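Speaker notes – Dividend reinvestment plans: discounts, pricing windows and record keeping
Fomside investors' evening, 2019-08-17
Running time 40 minutes plus questions

Slide 1 – Title

Start on time. Phones off. General information only, no personal advice; the full wording is on the back of the handout. Assume the room owns at least one share with a reinvestment plan attached and has never read the plan rules.

State the scope. The talk covers how a plan sets its price, what the discount is worth, and what has to be kept for tax. It does not cover whether any particular company is worth holding.

Slide 2 – What a plan does

A company declares a cash dividend. A participating holder receives new shares in place of some or all of the cash. No brokerage is charged. The number of shares is the net dividend divided by the plan price, rounded according to the rules.

Point out that rounding differs between plans. Some round down and carry the residual cash forward to the next dividend. Some round to the nearest whole share. A few round down and donate the residual to charity, and the holder may not have noticed agreeing to that. Ask people to look for the word "residual" in their own documents.

Slide 3 – Dates

Put the four dates up in order: ex-dividend date, record date, election date, payment date. The election date is the one people miss. It is commonly the business day after the record date, and a form that arrives late applies to the next dividend only.

The pricing period normally opens a few days after the election date. A holder therefore elects without knowing the price. Leave time for this point; it was the main source of confusion when the talk was given at Hornix in February.

Slide 4 – The pricing window

The plan price is usually an average of daily volume weighted average prices over a set number of trading days. For the worked example use a window of 8 trading days. Some plans take the simple average of the daily figures, others weight the whole period by volume. The gap between the two methods is small unless one day had very heavy turnover.

If the share rises steadily through the window, the plan price sits below the market on the last day. If it falls, the plan price sits above. A discount of 2 per cent can be wiped out by a modest fall before the new shares are allotted, and the holder can't sell those shares until they are quoted.
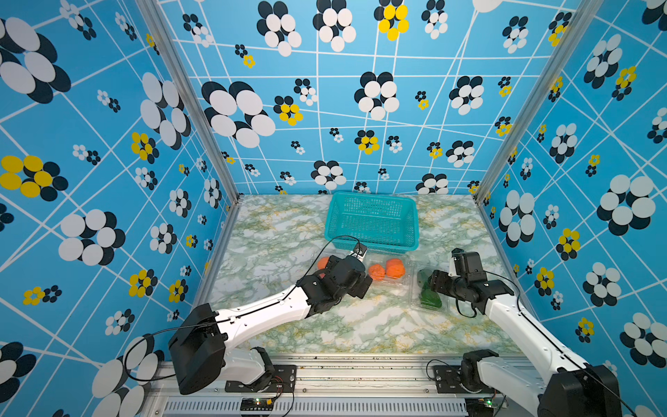

Slide 5 – Worked example: Fliltovetti

Holding of 3000 shares. Dividend of 12 cents, fully franked. Cash entitlement $360.00.

Average market price over the window: $3.10. Discount: nil. Plan price: $3.10. New shares: 116, costing $359.60. Residual carried forward: 40 cents.

Run the arithmetic on the whiteboard as well as the slide. Then repeat it with a 2 per cent discount. Plan price becomes $3.038, new shares 118, cost $358.48, residual $1.52. The discount has bought two extra shares, worth $6.20 at the average market price, less the smaller residual entitlement – the residual is larger here by $1.12, so the holder is ahead by $7.32 in total.

Correct the wording on the slide before presenting: it says "less the residual" and should say "plus the change in residual".

Slide 6 – Where the new shares come from

Two sources. The company issues new shares, or it has a broker buy existing shares on market and transfer them to participants. The announcement says which.

New issue: the share count goes up and the company keeps the cash. Non-participants are diluted slightly, more so where there is a discount.

On-market purchase: no change in the share count, cash leaves the company as if the dividend had been paid in full. Discounts are less common in this case, as the company would have to fund the difference.

Underwritten plans: an underwriter takes up the shares that holders decline. Treat this as a small capital raising. It is worth asking why a company pays a dividend and raises the same amount back in the same month. There may be a good answer (regulatory capital, franking credits to distribute), but it should be in the presentation to holders.

Slide 7 – Dilution, second example: Enriquez

Keep this short. Enriquez has run a discounted plan for six consecutive dividends. Show the share count line against the earnings per share line. Total profit rises over the period and earnings per share is flat. A holder who took cash each time owns a smaller part of the company than at the start. A holder who reinvested fully has increased theirs a little, mostly at the expense of the first holder.

Do not be drawn into a discussion of whether Enriquez is cheap. If pressed, refer back to the scope on the first slide.

Slide 8 – Tax records

For an Australian resident individual, the dividend is assessable in the year it is paid or credited, whether taken in cash or shares. Franking credits are treated the same way in both cases.

Each allotment is a separate parcel with its own acquisition date and cost base. The cost base is the amount of dividend applied, so $359.60 in the first Fliltovetti example. The twelve-month period for the capital gains discount runs separately for each parcel.

Suggested spreadsheet columns: payment date, shares held at record date, dividend per share, franking credit, plan price, shares allotted, amount applied, residual brought forward, residual carried forward, running total of shares. Keep the PDF statement as well. Registries change, and old statements can be slow to recover after a move from one to another.

Bonus share plans are different. The cost base may be spread across the original parcel and there may be no assessable dividend. Mention it once and move on.

Slide 9 – Partial participation

Most plans allow a holder to nominate a fixed number of shares. Check what happens when shares are later sold – some plans take sales from the non-participating shares first, some do the reverse. Check too whether newly allotted shares join the plan automatically.

Slide 10 – Questions

Likely ones:

Can I change my mind after the election date? Not for that dividend.

Do I need to elect again if I move a holding to a different broker? Usually yes. A new holder number is a new holding as far as the registry is concerned.

What if the company suspends the plan? The dividend is paid in cash to the nominated account. Check that the registry has one on file, and check that any residual is paid out or carried under the suspension terms.

Handout has the blank spreadsheet layout on the second page. Spare copies are in the folder with the sign-in sheet.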